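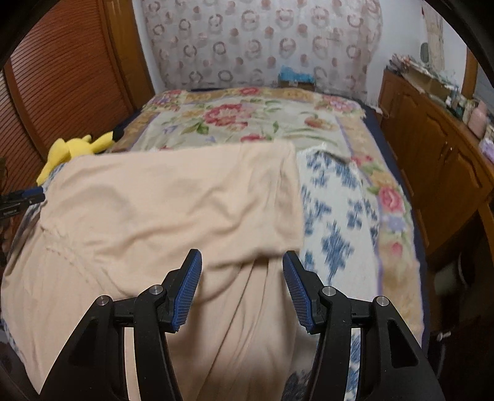
## 4. 寝室での収録(布を扱う作業)

この章では、手持ちグリッパー Irari を使って、ベッドの上で布を扱う動作を収録する手順を説明します。本体の充電、Relex への登録、収録者アカウントの作成は第3章までに済ませておいてください。食器や小物の収録は第5章で扱います。

対象の作業は次のとおりです。

- 広がった布の端をつまんで持ち上げる
- しわの寄った布を引いて伸ばす
- 布を半分に折る
- 掛けてある布をめくり、元に戻す

シーツの四隅をマットレスの下に入れ込む作業は、現在の版では対象外です。指先がマットレスの下に入るとカメラから見えなくなり、位置の推定が途切れます。

### 4.1 始める前の点検

1. グリッパーの電源を切った状態で、レバーをゆっくり握り、左右の指が同じ速さで閉じることを確かめます。
2. 指先の青いパッドを見て、溝に糸くずや毛が詰まっていないか確認します。詰まっている場合は、乾いた柔らかいブラシで溝に沿って払います。
3. リンクの軸ねじに緩みがないか、指で触って確かめます。緩んでいるときは付属の六角レンチで締めます。
4. レンズを付属のクロスで拭きます。指紋が付いたままだと、暗い部屋で画像がにじみます。
5. 電源を入れ、Relex の画面に「接続済み」と表示されるまで待ちます。

> **注意** 軸ねじを締めすぎると指の戻りが遅くなります。レバーを離しても指が完全に開かないときは、ねじを少しずつ戻してください。

> **注意** パッドをアルコールで拭かないでください。表面が硬くなり、薄い布が滑るようになります。汚れが落ちないときはパッドを交換します(付録B)。

パッドを交換したあとは、必ず開閉幅の校正をやり直します。校正をせずに収録したデータは、サーバー側の検査で差し戻されます。

### 4.2 部屋の準備

収録は、ふだん使っている部屋で行います。片付いた部屋の記録だけを集めると、学習したモデルが物の多い部屋でうまく動かなくなります。棚の上の荷物、壁の掛け物、ベッドの上のぬいぐるみなどは、作業の邪魔にならない限りそのままにしてください。

一方で、次のものは収録前に確認が必要です。

| 確認するもの | 対応 |
|---|---|
| 人の顔が写った写真 | 裏返すか、別の部屋に移す |
| 氏名や住所が読める書類、封筒 | 引き出しに入れる |
| 薬の袋、診察券 | 引き出しに入れる |
| 鏡、鏡張りの扉 | 布を掛ける。掛けられないときは向きを変えて立つ |
| 電源の入ったテレビ、パソコン | 画面を消す |
| 扇風機、エアコンの風 | 布が揺れるときは止める |

照明は天井灯をつけた状態を基本とします。昼間に窓からの光だけで収録してもかまいませんが、収録の途中で照明をつけたり消したりしないでください。カーテンの開け閉めも同様です。明るさを変えたいときは、いったんセッションを終了し、新しいセッションとして始めます。

ベッドのまわりは、収録者が横に動けるだけの幅を空けます。椅子の脚や延長コードが足元にあると、画面に気を取られているときにつまずきます。収録中はグリッパーの先を見ているので、足元は見えないものと考えてください。

### 4.3 布の選び方

布は収録先の家庭にあるものを使います。新しく買う必要はありません。次の条件を満たすものを選んでください。

- 片手で端を持ち上げられる重さである
- 破れやほつれがない
- 洗濯済みで乾いている

柄の有無は問いません。無地の布を柄物の寝具の上に置くと輪郭が出やすいので、初めての収録者にはこの組み合わせから始めてもらいます。慣れてきたら、柄物どうしの組み合わせや、下の寝具と色の近い布も加えます。

レースなどの目の粗い布は、指先が引っかかるおそれがあるため使いません。飾りのビーズやスパンコールが付いた布も同じです。ファスナーやボタンの付いたカバー類は使えますが、金具をパッドで直接はさまないでください。

同じ布を使い続けてよいのは、同じ作業につき100回までです。それを超えたら別の布に替え、Relex の「対象物」の欄も変更します。布を裏返しただけの場合は同じ布として数えます。

### 4.4 セッションの開始

1. Relex を開き、「新しいセッション」を選びます。
2. 収録者名を選びます。共用の端末では前の人の名前が残っていることがあるので、必ず確認してください。
3. 部屋の種類で「寝室」を選びます。
4. 作業の種類を一つ選びます。複数の作業を一つのセッションに混ぜることはできません。
5. グリッパーをベッドの上にかざし、部屋全体を見渡すように左右へゆっくり振ります。画面の帯が緑になれば位置合わせは完了です。
6. 指を全開、全閉、全開の順に動かします。画面の数値が追従しない場合は、校正をやり直します。
7. 「開始」を押します。

手順5で帯が緑にならないときは、カメラが白い壁やカーテンだけを見ていることがあります。家具の角や寝具の柄が入る向きに変えて、もう一度振ってください。

### 4.5 一回分の動作の収録

一回分の動作は、開始姿勢から終了姿勢までをひと続きで記録します。以下は「しわの寄った布を引いて伸ばす」の例です。ほかの作業も流れは同じで、手順4と5の内容だけが変わります。

1. 布を空いている手で軽く寄せ、しわを作ります。毎回違う形になるようにします。
2. 空いている手を体の横に戻します。
3. 指を開いたまま布の手前で構え、合図音を待ちます。
4. 合図音が鳴ったら布に近づき、布の山になった部分を左右のパッドの間に入れて、レバーを握ります。
5. 布を持ち上げすぎないようにして、手前または横へ引きます。
6. レバーを離し、指が布から抜けたことを確かめてから、グリッパーを開始位置まで戻します。
7. 親指のボタンを押して、一回分を終わります。

布に近づくときは、指先をマットレスに強く押し付けないでください。指がたわむと、記録された開閉幅と実際の幅がずれます。布の下に指を差し込まず、上からつまめるしわを探すほうが安定します。

つまみ損ねたときは、その場でもう一度つまみ直してかまいません。やり直しを含んだ記録は学習に役立つので、消さずに「つまみ直しあり」の印を付けます。つまみ直しは一回の動作につき2度までとし、それでもつかめなければボタンを押して終え、「失敗」を選んでください。失敗の記録も保存されます。

> **注意** 収録中に空いている手で布を押さえないでください。片手だけの動作として登録されるため、手が布に触れている記録は使用できません。

### 4.6 速さと休憩

動かす速さは、ふだん自分の手で布を扱うときより少し遅いくらいを目安にします。速すぎると画像がぶれ、遅すぎると動作の途中で止まった区間が増えます。速さの判定は Relex が行い、範囲を外れると記録の一覧に黄色い印が付きます。黄色い印が続いたら、いったん手を止めて練習モードで確認してください。

一つのセッションの長さは900秒が上限です。上限に達すると自動的に保存され、次の動作は始められません。続けて次のセッションに入る場合も、グリッパーを一度置き、手首を休ませてください。手首や親指の付け根に痛みが出たときは、その日の収録を終わりにします。

左手で収録するときは、設定の「持ち手」を先に切り替えます。セッションの途中で持ち替えないでください。

### 4.7 終了と記録の確認

1. 「終了」を押し、保存の表示が消えるまで電源を切らずに待ちます。
2. 記録の一覧を開き、最初、中ほど、最後の動作を一つずつ再生します。
3. 指先が最後まで画面に入っていること、布をつかむ瞬間が隠れていないことを確かめます。
4. 人の顔や読める書類が写り込んでいた場合は、その動作を選んで「除外」にします。
5. メモ欄に、布の種類と照明の状態を短く書きます。例:「綿の薄手、無地、天井灯あり」
6. Onex の保管領域へ送信します。送信は無線接続でもできますが、終わるまで端末を閉じないでください。

除外した動作は送信されません。端末からは、送信完了後に「除外分を消去」を押すと削除されます。

メモ欄には、収録先の家族の名前や部屋の番号を書かないでください。誰の家かは登録番号で管理しています。

### 4.8 差し戻しへの対応

送信したセッションは、担当者が検査します。差し戻しがあると、Relex の一覧に理由が表示されます。

| 表示 | 主な原因 | 対応 |
|---|---|---|
| 位置の途切れ | カメラを布に近づけすぎた | 周囲の家具が入る高さから近づく |
| 開閉幅のずれ | 校正をしていない、軸ねじの緩み | 4.1の点検と校正をやり直す |
| 作業の不一致 | 選んだ作業と動作が違う | 一覧で作業の種類を修正して再送信 |
| 暗い | 照明の不足 | 天井灯をつけて収録し直す |
| 手の映り込み | 空いている手が布に触れている | 該当する動作を除外して再送信 |
| 初期形状の重複 | しわの形が毎回ほぼ同じ | 寄せ方を変えて収録し直す |

「初期形状の重複」は、慣れた収録者に多い差し戻しです。同じ場所を同じ手つきで寄せていると、見た目の似た状態が続きます。引く方向に加えて、立つ位置も数回ごとに変えてください。

一つのセッションで有効な動作が19回に満たない場合、そのセッションは登録されず、端末に残ります。同じ部屋、同じ布であれば、追加の収録と結合して送信できます。結合は一覧でセッションを長押しし、「まとめる」を選びます。照明の条件が違うセッションは結合できません。

表の対応で解決しないときは、セッション番号を添えて連絡してください。機器の不具合は Kasun Gazi、検査の内容は Kavinda Pramanik が受け付けます。土曜日に収録した分の検査結果は、翌週の表示になります。

### 4.9 片付け

1. グリッパーの電源を切ります。
2. パッドに付いた繊維を払います。
3. 指を開いた状態でケースに入れます。閉じたまま保管すると、パッドの溝に跡が残ります。
4. 裏返した写真、引き出しに入れた書類、鏡に掛けた布を元に戻します。
5. 使った布を収録先の方に返し、ほつれや汚れがないか一緒に確認します。

布に傷みがあったときは、その場で収録先の方に伝え、Relex の「報告」から写真を送ってください。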